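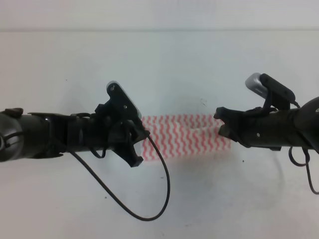 Figure 4. Cloth laid out between the two arms.

Section 4: Setting up the cloth station

I wrote this section for the people who used to fold by hand, because I was one of them. I folded wipe cloths at Bekitz for years before the Sondville room switched over, and most of the set-up work is stuff your hands already know. If you've never touched the pendant before, read Section 2 first and come back.

Before you start

You need a clear table, a short stack of cloths and the station log (the green binder, for now). Give yourself a few extra minutes the first few times. I still do!

CAUTION: Both arms must be in HOLD before you reach over the table. Check the light on the pendant, then check it again. Leif Ragnarsson trained me on this and he made me say "hold" out loud every time, and I've kept doing it.

4.1 Getting the table ready

1. Put both arms in HOLD.

2. Wipe the tabletop down with the dry pad. Look for lint and little specks while you're at it. A crumb or two won't stop a run, but they end up stuck to somebody's clean cloth, and then it comes back to us as a reject.

3. Look over the cables on both sides. They're meant to have slack in them, so don't pull them tight or tape them flat – the wrists need that slack when they turn. What you do want is the loops clear of the spot where the cloth goes. If one has crept over, ease it back toward its own arm.

4. Open both grippers from the pendant (OPEN L, then OPEN R).

4.2 Laying the cloth

5. Take one cloth off the stack. One! Two stuck together is the most common fault in our log, and you can feel it with your thumb faster than any sensor on this thing.

6. Lay it flat in the gap between the grippers. Smooth it from the middle out, the same way you would for a hand fold. On the striped kind, use the zigzags to check yourself. A wrinkle you'd miss on plain white shows up as a kink in the stripes.

7. Don't fuss over a ragged edge. Some of the cloths come off the roll with a wavy cut and the arms cope with it fine. Pull a cloth only if there's a hole or a loose thread long enough to wrap around a finger.

8. Step back behind the yellow line, then open the wrist view on the monitor. You're looking for fabric in the open space between the two fingers. Bare table there means the cloth needs to come over a bit, so go back to HOLD and slide it.

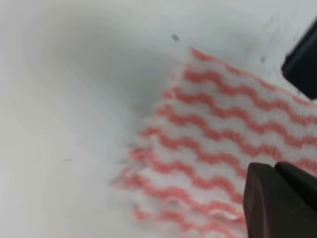

9. When you're happy with both wrist views, press READY. The arms won't move yet. They wait for RUN.

10. Press RUN and keep a hand near the stop button for the first cloth of every shift. After that you can relax a little, but stay in the room.

NOTE: The colors on the wrist view don't match what you see on the table. The red stripes can look closer to pink. Leave the camera settings alone and don't write it up as a fault.

4.3 If it stops partway

The screen gives you a number. These are the two you'll see most:

691 – The gripper closed and didn't feel any cloth. Go to HOLD, lay the cloth again and start over from step 6.

959 – The cloth slipped during the lift. Check the fingertips for lint, wipe them and try once more. If you get 959 twice in a row, stop there and call Magdolna Jakab in maintenance at extension 3456.

CAUTION: Never tug a cloth out of a closed gripper. Use OPEN L or OPEN R and let it go first.

4.4 What your shift looks like now

People ask me about this part more than any of the buttons. The folding quota is gone. You log a batch every 200 cloths, and in between you're checking stacks, sorting rejects and watching the wrist views. My wrists feel a lot better. My eyes get tired instead, so take the screen break when it comes up, even if the run is going well.

I do miss the talking, I'll admit it. Four of us used to stand at one table and now it's two people to a room, so Nyokabi Shirima moved the break times around to line up with the Brokside crew. Use that if you can.

You also have a say in how this goes. If the arms do something a good folder wouldn't, write it in the binder with the time and the kind of cloth. Emlyn Mostyn reads those notes before he changes any settings, and the middle-out smoothing in step 6 came from one of them.

4.5 End of shift

11. Finish the cloth that's on the table, then press HOLD.

12. Send both arms to PARK and wait for the double beep.

13. Wipe the fingertips and the table, sign the log and hand the pendant to the next person. Don't leave it on the table.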